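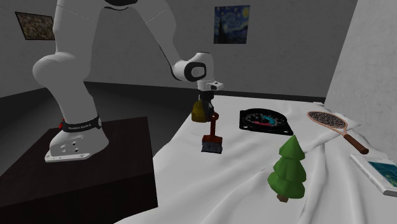

Computer rendering of a robot arm beside a table with a white cloth.

Orkis is a swallowable sensor capsule designed to travel through the human gut, taking readings of acidity, temperature and pressure as it goes. It was developed at the Bruvell Institute in Halham, together with the instrument maker Sýkora Microsystems, and belongs to the wider family of ingestible electronics, a field that also takes in camera pills, gas-sensing capsules and tablets that report when they have been taken. The name is used both for the capsule and, a little loosely, for the whole kit that goes with it, including the belt-worn receiver and the software on the clinic's computer.

Background

The gut is a surprisingly difficult place to measure. A flexible scope can look at either end of it in fine detail, but the long, looping middle stretch of the small intestine is hard to reach, and the older methods of finding out how quickly food moves along it asked a good deal of the patient (one of them meant a tube through the nose and a very dull day in a chair). Swallowable radio transmitters were first tried in the 1950s, and for decades afterwards they remained a specialist's tool, bulky and rather fussy about batteries. As small, low-power chips became cheap enough to throw away, quite a number of research groups came back to the idea with fresh enthusiasm, the Bruvell group among them.

Design

The capsule has the shape of a large vitamin pill and is made in two halves, which are sealed together once the electronics are in place. One half holds the sensors, which sit behind a small window in the shell, and the other holds the battery and the coiled aerial. Early versions used a hard polymer shell throughout. Later ones have a softer coating at the tips, which people taking part in the first studies are said to have found much easier to get down with a glass of water.

Orkis has no means of moving itself and is carried along by the ordinary squeezing action of the bowel – in this it differs from the magnetically steered capsules built elsewhere, which can be turned or held still from outside the body. The designers took the view that a passive capsule would give a truer picture of transit time, and that it would let the patient go home, potter about in the garden and eat a normal tea while the readings came in.

Readings are sent in short bursts to the receiver, which can store up to 1,000 of them before the oldest are overwritten. The capsule slows its own clock when the values are steady and speeds up again when something changes, as it does quite sharply on leaving the stomach, where the surroundings go from strongly acidic to nearly neutral within a short distance. Clinicians use this jump as a landmark when reading the trace.

Studies

A first study at Halham enrolled 100 healthy adults, each of whom swallowed a capsule after a standard breakfast of porridge and stewed fruit. The results were published online on January 20, 2023, and a second paper, dealing mostly with how the pressure signal ought to be interpreted, followed in February. The authors reported that transit times varied widely from one person to the next, and also in the same person from one week to another, a finding that will not have startled any gastroenterologist but which had seldom been set out so patiently.

Limitations

Like all capsules of its kind, Orkis is unsuitable for people with a known or suspected narrowing of the bowel, in whom it might lodge. It is not cleared for use in children. The wearer must stay away from MRI scanners until the capsule has passed, and the clinic generally confirms this from the drop in temperature recorded at the end of the trace. The acidity sensor drifts slightly over a long transit, and a correction is applied afterwards in the software.

Capsules are intended for single use and are not normally recovered.

See also

Capsule endoscopy
Gastric emptying
Ingestible sensor
Radio telemetry in medicine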